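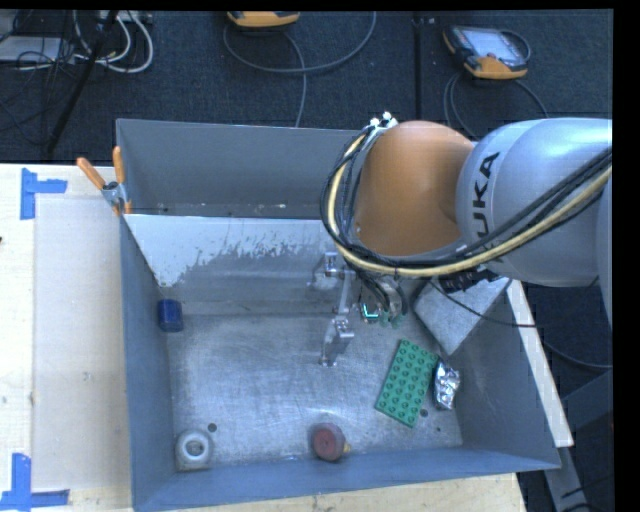

Grey metal bin, worn coating on the sloping panel

Coating wearing off inside a metal parts bin, repaint or leave it?

Chantal Beaulieu
January 2022

We have a big metal bin with tall sloping walls. The lighter panel along the far side had a whitish coating when we got it. Now the left part of it is worn away along the lower border and you can see bare grey metal. The bottom is scratched all over, fine scratches, nothing deep. It only holds light stuff like building-brick plates and small blocks. Should I strip it and recoat the whole thing, or touch up the panel and leave the bottom alone? I would like to spend less than $400. Also wondering if a rubber mat would be enough.

2 comments · Share

MacLeod

Leave the bottom. Fine scratches on bare metal are cosmetic. For the panel, sand the ragged border with 400 grit until you can't feel a step with your fingernail, wipe it down with a degreaser, let it dry, then put on two thin coats of primer and a topcoat. Feather it out past the worn part. If the old coating lifts when you press tape on it and pull, it all has to come off first, so do the tape test before you buy anything. Let it cure for the full time on the can before parts go back in.

A mat works but it will slide unless it is cut tight to the walls. Small pieces also get under the corners.

30 found this helpful · Share

Indstead

just paint it. mine looked worse and I did it with a roller in August, still fine

Share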